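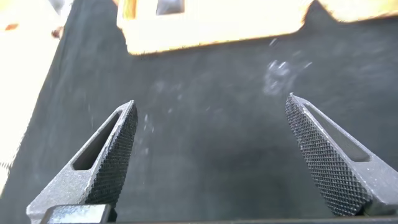 Gallery: The Dark Cloth, Week One

I was against the dark cloth. Boonmee Sangkhawat wanted one on the work table at Trama, I said it would be a lint magnet and a nuisance, and we agreed to leave it down for a trial and put a gallery page up afterward so the rest of the shop could make up their own minds. The trial started on a Wednesday in August. I remain unconvinced, but I will try to be fair.

The claim for it was simple. A soft surface is quieter than a bare tabletop, small parts don't skid off toward the floor, and pale things stand out. I'll give Boonmee the last one. I dropped six white nylon washers on it the first morning and had them all back before my coffee was ready. Black screws are another story. I lost two of those and found one.

About the picture at the top: the cloth is charcoal or black depending on who you ask, soft, a little mottled. It fills most of the background. What I look at first is the pale specks on the crosshatched grips. Could be dust, could be fibers. Boonmee says dust. I say we should at least consider the thing we just spread over the whole table.

The diamond pattern is the part I'd worry about. Anything with that many little points is going to hold on to fluff, and wiping along it with a rag never gets down between them. A dry brush does better. The smoother gray parts have tiny light flecks too, so I won't hang the whole case on the grips.

What would change my mind: a cloth with a tighter weave, or a habit of going over this one with a lint roller at the end of the day. We were promised the second. I have seen the roller. It was still in its wrapper at 9.

Boonmee has asked for two more weeks before anybody votes. Fine by me – I'd like to see the cloth after a proper wash, and I'd like my other screw back. If you have a mat you swear by, leave the name of it on the board by the door, along with how long you have really used it.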